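Setting up your Datholm scoreboard for match day

I wrote this section after our club got its second Datholm, so it's the bits I wish I'd had the first time round (the maker's leaflet is fine, but it was plainly written for basketball). Everything below is for rugby league, two halves of 40 minutes.

Before you start, charge the handset overnight. It takes around 5 hours from flat, and the light stays orange until it's full.

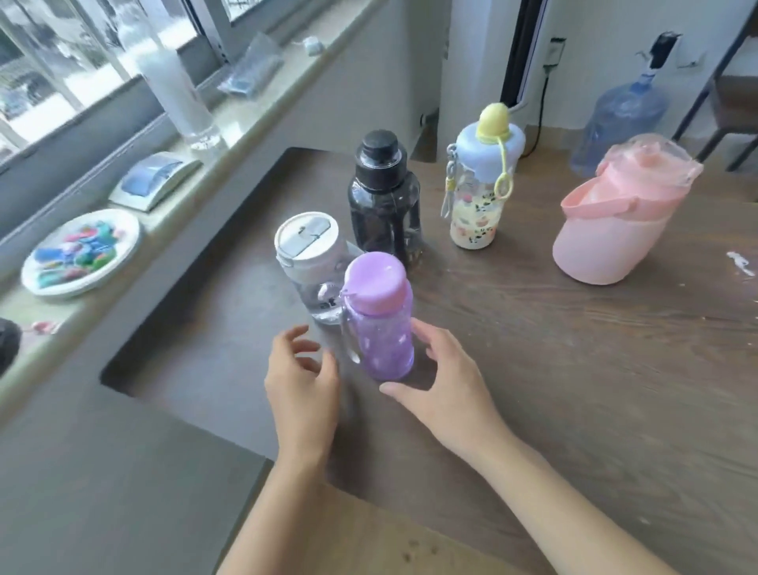
MATCH DAY > FIRST SET-UP

1. Stand the board on the halfway line, well back from the touchline, and peg both feet down.

2. Plug it in and hold the red button until the display shows 101. That's the start code. If you get 34 instead, the handset hasn't paired, so switch both off and go back to the top of this step.

3. Press MODE until you see RL. Careful here, RU looks very similar in sunshine and it'll give you five points for a try! I did this at Julgate in July and had to put every score right by hand.

4. Set the half length with the arrows, then press SAVE twice. Once isn't enough.

CAUTION: Don't move the board while it's plugged in. The socket is on the underside and the cable pulls out at an angle, which bends the pins.

5. Key in the team names. You get ten letters each, so Tullometti just squeezes in, but anything longer needs shortening. 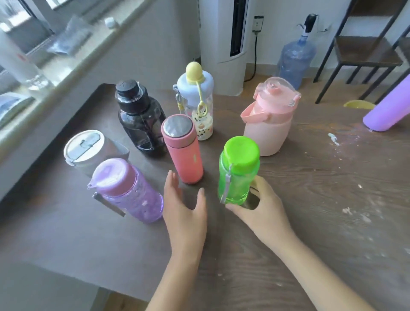
6. Do a test try, a test goal and a test drop goal for each side, then hold CLEAR until both scores go back to zero. I like to do this before the warm-up starts, when the touch judges can still come over and tell me they can't read it.

Note: the hooter is separate from the clock. If you want it to sound at half time, switch HOOT to AUTO in the same menu. Mine came set to manual, and we played a good two minutes over at Lozano before the referee looked at his own watch.

7. Start the clock on the referee's whistle with the green button. The same button stops it for time off.

After the match, wipe the board down, let it dry indoors and put the handset back in its pouch with the switch at OFF. The bulbs are rated for 3000 hours, so you shouldn't need the spares for a good few seasons.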